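Porside ferry turned back in June – anyone else on board?

Travel Disruptions > Ferries and Short Crossings
18 replies, showing the first page

ikodudas
So I was on the evening Porside crossing that turned around halfway and I still can't get a straight story out of anyone. We were maybe an hour out, the engines dropped to nothing, and then the captain came on and said we were heading back "at the request of the harbor authority." No reason given. When we docked there were police on the pier and they walked one man off before the rest of us could move. Was anybody else there? I'd love to know what you heard, because my deck heard three different things.

farkas_k
I was on it! Lower deck, near the snack counter. What went around down there was that a guy had locked himself in a crew room and wouldn't come out. I never saw him. My daughter slept through the whole thing, lucky her.

Dranow60
The local paper said "passenger disturbance" and 17 people interviewed. I wouldn't call it more than that. Somebody on another thread is already using the word hijacking and that's just silly.

ikodudas
I didn't use that word, Dranow60, and I'm not going to. But a whole ferry doesn't turn around for a guy being loud at the bar either.

Dranow60
Sure it does. I worked the Grerier boats for five years and we went back for less. We went back once for a man who said he had a gas can in his trunk. He didn't, but you don't get to find that out in open water.

arash_gh
The crew were great, I want to say that before this turns into a fight. The woman on the upper deck came by every few minutes and told us what she could, and when she couldn't tell us something she said so. What bugged me was the company. We stood in the terminal until after midnight and got one bottle of water each.

farkas_k
You got water??

arash_gh
Upper deck privilege I guess – sorry!

szabi_toth
Has anyone gotten money back? I filed the same night and got a form letter saying it was a security matter, so no refund, but I can rebook within 60 days. I don't want to rebook. I ended up taking the bus through Rusnák and it cost me more than the ferry did.

Dranow60
Rebooking is what the ticket says you get. Read the back of it.

szabi_toth
I did read the back of it. It says "weather or mechanical." It doesn't say one word about police.

ikodudas
Same letter here, word for word. I wrote back asking which rule they were using and haven't heard a thing. If a few of us send in the same question they may have to answer it. Ferenc Kerekes at the passenger desk signed mine, so try him by name.

farkas_k
Mine was signed by him too. I'll write tonight. Still don't agree with Dranow60 about it being nothing, by the way. There were an awful lot of police for nothing.

Dranow60
I said disturbance, I didn't say nothing. Anyway, good luck with the letter, and put your booking number in the first line or it'll sit in a pile.

arash_gh
I'm in for the letter. I can do it after dinner, so send me your wording if you have it, Ildikó.
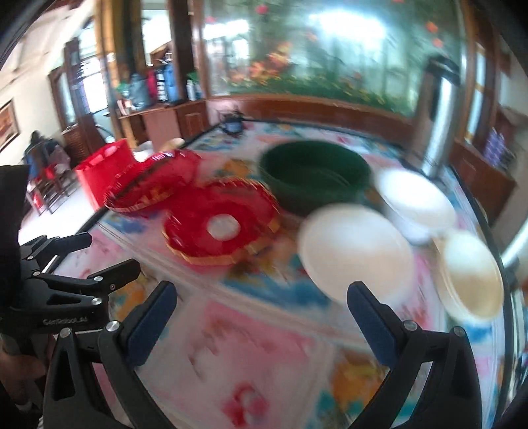 A table tonight – arash_gh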